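Practical course on robot learning
Handout for session 7: gathering demonstrations
Prepared by Lotte Wuyts, with corrections from Amanuel Hailu

1. What we want from one demonstration

In the last session we spoke about the model. Now we speak about the examples it learns from, and this takes more of your time than the model does. One demonstration is one full recording of the task, from the start pose to the end pose, together with the camera pictures, the joint positions and one sentence that says what is done. We call the whole recording an episode.

The task for your group is the fruit and basket task of the Mockus set. It has a refrigerator, a table next to it, a basket and one piece of fruit. It looks small, but the hand must hold a round thing that rolls easily, and the arm must pass near to a door and to a table edge.
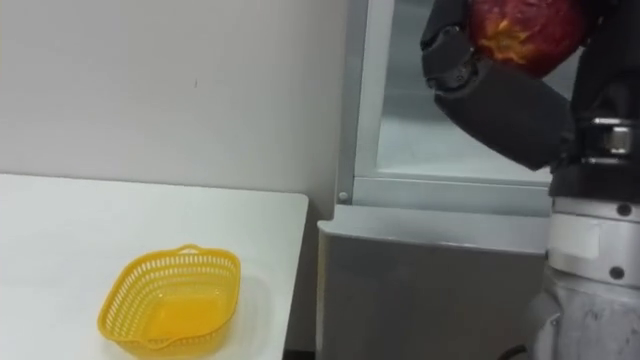

Figure 1. Apple held in the gripper, with the yellow basket on the table.

Please note in Figure 1 how much of the view the arm takes. The camera at the head looks over the hand, so the lower part of the view is often hidden by metal. When you steer the arm, keep the basket in view as long as it is possible. An episode in which the goal is hidden at the moment of release is allowed, but mark it with the letter H in your log.

2. How to vary the episodes

Each group gathers 400 episodes. Do not make them all the same. Between two episodes change one or two of the following points:
the place of the basket on the table;
the side from which the hand takes the fruit;
the height at which the fingers open;
the opening angle of the refrigerator door.

Do not change the speed on purpose. Beginners often move very slowly at first and fast after lunch, and the model then learns two habits that do not fit together. Practise until your movement is calm and then start to record.

3. Start and end states

The label of an episode has a start state and an end state. For putting the fruit in, the end state is: fruit in the basket, hand out of the way. For taking it out, the same arrangement serves as the start state. Never guess the direction from a single picture. Look at the time stamps.

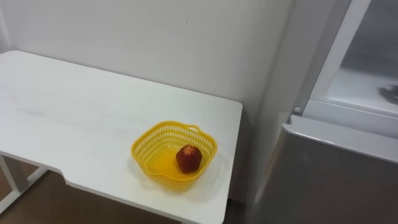 Figure 2. Fruit in the basket, no arm in the view.

Wilma Lambrechts objects that a clear view of the goal is worth little if the episode was stopped too early, and she would ask every operator to wait until the fruit lies still before pressing the pedal. We agree with her, and the waiting time is now part of the protocol. Count slowly to three.

4. Failed attempts

If the fruit falls, do not delete the episode. Label it "failed", write one line about the reason and continue with the next. If you correct the mistake inside the same episode, label it "recovered". These are useful for training and we have too few of them.

5. To hand in

The log file, the episodes, and half a page on what you varied. The deadline is the end of June.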